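4. Drinks table: start of shift

Applies to both Pastari arms, software 3.11 and up. If you worked the old Calelance counter, forget the button order, it's different now.

4.1 Who does what
The arms pick up and place the cups. You set out, wipe down, restock, and watch from the desk. No more reaching across the table mid-run. Carrying trays by hand is down to nearly 3 a shift, so yes, more sitting. Get up between runs.

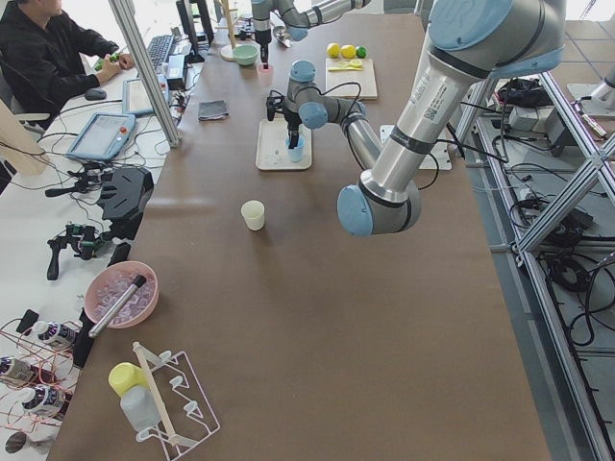
4.2 Setting out
1. Pendant in reach before anything else.
2. Paper cup on open table, clear of the tray.
3. Cloth folded, kept to the side.
4. Run the Bravent check (36 seconds). Dont skip it.

Note: lost count on a cup? Clear it and start agian.

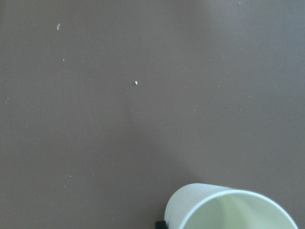

Fig. 4-1. Paper cup, wrist camera view.

4.3 Wiping down
1. Pause both arms. Wait for the tone.
2. Wipe towards you, then refold the cloth.
3. Crumbs matter. Wrist cameras pick them up.

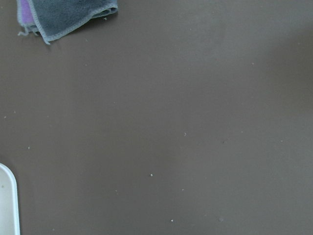

Fig. 4-2. Folded cloth and tray edge. Crumbs on table.

CAUTION: paused is not off. Hands out before you press resume.

4.4 During a run
Stay at the desk. Other small jobs are fine, headphones aren't.
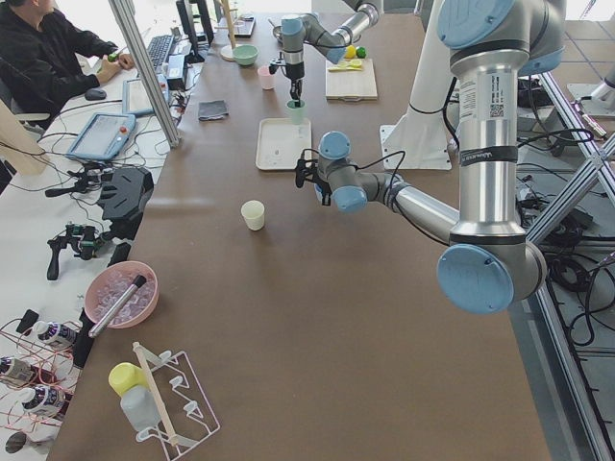 Stopped arm: note the code, ring the Krawczyk desk. Don't push it by hand. Service due every 3000 cycles, they book it, not you.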